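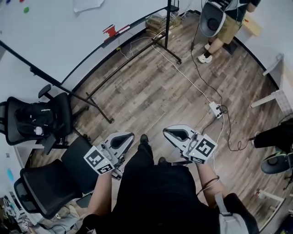
Lollumdale site – workplace inspection, hand-held gripper stations
Date: 4 February 2021
Completed by: Aileen Dela Peña
Area: Room 7

1. Walkways clear of cables
Not OK. Power strip and cables on the open floor between the whiteboard and the table. Move the strip to the wall or fit a cable cover. Same remark as in August.

2. Bags and loose items off the floor
Not OK. Bags, flattened cardboard and a small bottle on the floor. People watch their hands during this work and don't look down much. Hooks requested.

3. Gripper cables
OK with comment. Cable runs back along the forearm. Leave enough slack to reach up, but no loop hanging below the elbow.

4. Markers and camera modules fixed firmly
OK. Checked by hand on both grippers of each pair.

5. Footwear
OK. Closed shoes worn.

6. Breaks and job rotation
Not OK. The packing staff who moved over from the Tumier line used to lift cartons all day. Now they hold their arms out in front of them, and two report sore wrists by noon. Rotation sheet exists but was not filled in. Supervisor to start using it this week.

7. Training records
Partly. Fajardo shift complete. Skundum shift has no record for the new starters.

8. Staff informed of changes
Partly. Several people asked if the recordings will be used to replace their jobs. I could not answer that – passed to the site manager, who will hold a meeting and put the answer in writing.

9. Seating
OK. Chairs available for breaks. Push them in when standing work starts.

Follow-up: items 1, 2 and 6 to be checked again before the next intake. Work order 219 opened for the cable cover.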